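제7장 협동 로봇 키트의 선정과 평가

학습 목표
이 장을 마치면 학습자는 다음을 할 수 있어야 한다.
협동 로봇 키트의 구성 요소를 구분하고 견적서의 항목과 대조한다.
공급사가 제시한 사양과 현장 시험 결과를 비교하여 평가서를 작성한다.
유지 보수 계약의 범위를 검토하고 누락된 항목을 지적한다.

주요 용어
가반 하중, 반복 정밀도, 말단 장치, 인수 시험, 파지 실패율

7.1 도입

앞 장에서는 로봇 팔의 기구학과 제어 방식을 다루었다. 이 장에서는 관점을 바꾸어 구매자의 입장에서 로봇을 살펴본다. 중소 규모의 작업장이나 교육 기관이 로봇을 도입할 때는 팔, 말단 장치, 제어기, 소프트웨어를 따로 조달하기보다 한 공급사가 묶어 제공하는 키트를 선택하는 경우가 많다. 키트는 설치 기간을 줄여 주지만, 구성품 가운데 일부가 사용 목적에 맞지 않을 수 있다.

이 장 전체에서 사용할 사례는 케렌게이트(Cerengate)사의 탁상형 물품 취급 키트 ‘에리넨(Erinen)’이다. 평가를 맡은 기관은 언드브리지(Undbridge) 기술교육원이며, 책임자는 에를린다 탈라베라, 시험 담당자는 레모 산나이다. 교육원은 7월에 키트를 인수하여 12주 동안 시험하였다. 공급사의 안내서에는 그리퍼 패드의 교체 주기가 파지 3,000회로 적혀 있었으나, 그 산정 조건은 밝혀져 있지 않았다. 탈라베라는 이 점을 계약 전 질의서의 첫 항목으로 올렸다.

7.2 평가 대상 작업의 설정

키트의 성능은 작업을 어떻게 정하느냐에 따라 다르게 나타난다. 규격이 일정한 상자만 옮기는 시험에서는 대부분의 제품이 양호한 결과를 보인다. 이에 비해 병, 접시, 컵과 같은 생활용품은 형상과 표면이 제각각이어서 그리퍼의 개폐 폭과 파지력 설정을 함께 점검할 수 있다. 산나는 케첩 병처럼 눕힌 상태로 잡아야 하는 물품을 시험 목록에 포함하고, 물품마다 파지를 200회씩 반복하도록 절차서를 작성하였다.
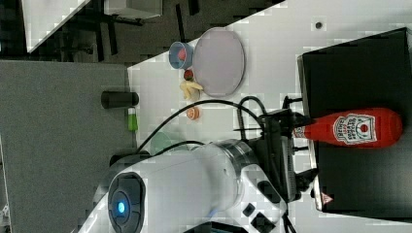

절차서에는 파지 위치와 접근 방향 외에 케이블의 배선 상태도 기록하도록 되어 있다. 말단 장치의 케이블은 팔의 동작 범위를 제한할 수 있으며, 그 영향은 사양표의 수치만으로 파악하기 어렵다. 따라서 인수 시험에서는 팔을 작업 영역의 끝까지 움직여 보고 케이블의 여유 길이를 확인하여야 한다.

7.3절에서는 견적서의 항목을 검토하고, 7.4절에서는 교육원의 평가표를 바탕으로 파지 실패율을 산출한다. 유지 보수 계약은 7.5절에서 다룬다. 학습자는 다음 절로 넘어가기 전에 부록에 실린 에리넨의 구성품 목록을 읽어 두기 바란다.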